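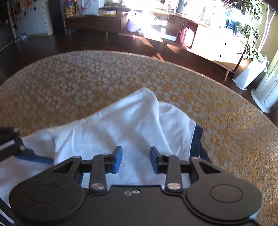
Complaints about staff conduct reached Cheetham magistrates less often than the press coverage suggests. Of the 157 incidents logged by the Flurnel and Rarent café chains, 40 were reported to the police, and most of those involved a thrown drink or a shove across the counter. Damage to clothing was the commonest loss claimed. It was also the hardest to value, as a crumpled white shirt like the one on the table in Figure 1 carries no price, and few customers had kept a receipt.

**Figure 1.** White shirt on a round table with a patterned cloth.

Injury claims followed a different path. Where burns were alleged, both chains passed the file to their insurer, Kostix, before any interview with the employee – a step that added weeks to the process. Payments in these cases ranged from 700 to 2000 pounds. Staff under 18 were usually moved to another branch while the complaint was open, and we found no written policy on this at either firm.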